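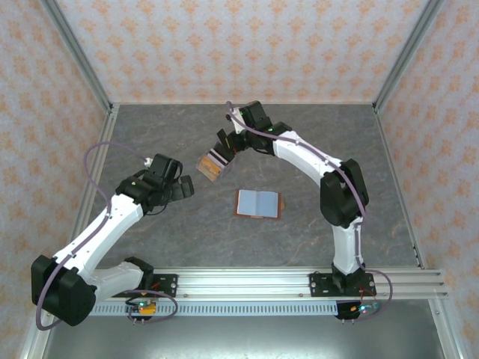 The reading table in June, with an open book and the clear holder beside it.

Warklow Reading Corner: progress report to the Lahlou Fund
Prepared by Mostafa Ragab

Dear Rachid Morsy and colleagues,

It has been a very happy few months and I'm pleased to be able to tell you so in writing. When we last reported, the corner was a bare alcove with a stack of wallpaper rolls in it and a lot of opinions about which way up the pattern went. It is papered now on all three sides, the table surface is in, and books are being opened on it every week.

The room

We went for the pale paper with the orange flowers. I know one or two of you liked the plain green sample, but the flowers have lifted the whole alcove and people remark on them as soon as they come in. Hanging it took longer than planned (matching the pattern at the corners was a fiddly job and we did one length twice). The dark grey marbled surface was the other big choice. It has lighter patches and thin rusty veins running through it, and pale pages stand out beautifully against it – much better than on the old white top, where everything glared under the lights. It also wipes down in a minute.

The decorating came in at £2677, including paste, delivery and the extra rolls. That is inside the sum you allowed for the room, and the receipts are in the folder sent with this report.

The books

We have taken in 52 books so far, mostly from the Mivmont branch when it cleared its upstairs shelves. Of these, 27 have been checked page by page, cleaned where they needed it and listed. Nine need proper repair to the spine and have been put aside until we can get a price. The rest are waiting their turn, and I would love to have them all listed by the time we write again.

Checking is slower than we guessed in the application. Older bindings don't like to be hurried, and we now leave a book open for a while before turning on through it. The see-through holder on the table has been a real help, small as it is. Flat things go in there and stay put, and you can find what you want without getting up.

What has been harder

Shelving is late. Prorkotis sent the wrong depth of shelf and the replacement set has not arrived, so the listed books are living in boxes in the corridor. They are dry and off the floor, but it isn't where we want them. Evening lighting also needs another look, as the far corners are dimmer than the middle after five o'clock.

What comes next

We plan to finish the listing, get the shelves up and then hold two open afternoons so that neighbours can sit down and read. We would also like to move a small part of the unspent printing money across to book repair, if you are content with that. A short reply by email is all we need.

Thank you for backing this. It's a lovely corner to walk into, and you would be very welcome to come and see it – mornings have the best light.

With warm wishes,
Mostafa Ragab
Warklow Reading Corner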